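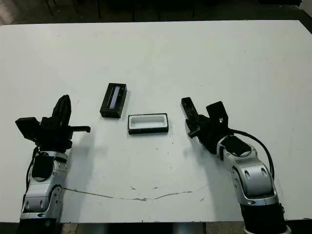

I have had the Hivden desk in daily use for 8 months. It is the rectangular model with the white melamine top and the fixed steel frame, sold flat in two cartons. I bought it to replace a pine table that had developed a bow of several millimetres along its front edge, so most of what follows concerns flatness, stiffness and surface wear. I have little to say about looks.

## Assembly

The frame comes as two welded end pieces, two long rails and a cross brace. The rails fix with M6 bolts into threaded inserts, and every insert on mine was square and clean. The top fixes with wood screws into pilot holes. Two of the pilot holes were drilled shallow and had to be deepened by hand with a 3 mm bit. If you drive the screws without doing this, the coating lifts slightly around the hole on the underside.

Assembly took 57 minutes working alone. The printed instructions show the cross brace going on last. Fit it before the second rail instead, otherwise the frame has to be sprung apart to get it in. The supplied hex key is soft and rounded off on the sixth bolt, so use your own.

## Stiffness

Side to side, the desk is good. With a monitor on an arm clamped at the back edge, typing produces a small visible shake at the top of the screen, less than I had with the pine table. Front to back it is weaker. The end pieces rely on a single weld at each foot, and pushing on the front edge with one hand moves the top enough to feel. Bienvenido Ocampo, who has the same desk in the narrower size, fitted a second brace cut from flat bar and reports that the movement is mostly gone. I have not copied this, as my desk stands against a wall.
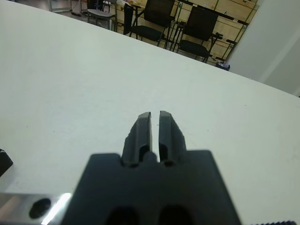 The levelling feet have a short thread. On an old floor with a fall of more than 10 mm you will need packing under at least one of them. Once set, the feet have held their position, although the plastic pads mark soft vinyl.

## The surface

Melamine at this price is usually thin, and this is no exception. I keep a cutting mat under any knife work. The one time I did not, the blade went through to the chipboard and left a grey line that cannot be cleaned out. Pencil, tea and ballpoint all come off with a damp cloth. Permanent marker needs isopropyl alcohol and leaves a faint yellow trace.

The finish is satin. Under a ceiling light there is some glare towards the back, which matters if you sit facing a window as well. A desk lamp placed to one side is easier on the eyes.

A straight edge laid across the middle showed no gap when the desk was new. It now shows one of less than half a millimetre, which I consider acceptable.
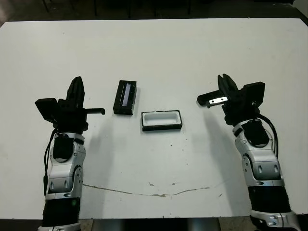 Edge banding is the weak point. The front strip is glued well, but the strip on the left end started to lift at the rear corner in July. Contact adhesive and a clamp overnight fixed it. Teodoro Bautista had the same fault on his and was sent a replacement top without argument - the old one did not have to go back.

## Compared with the Ikonen

The Ikonen has a thicker top and a better frame, with two welds at each foot, and it does not move front to back. It is also heavier, and its top comes only in a textured finish that catches pencil points. For drawing or fine assembly I would take the Hivden. For a heavy vice or a sewing machine, the Ikonen.

## Verdict

Good top, average frame, poor hex key. Buy it if it will stand against a wall, and check the pilot holes before you start. The cable tray is sold separately and fouls the cross brace on the wide model - leave it off the order.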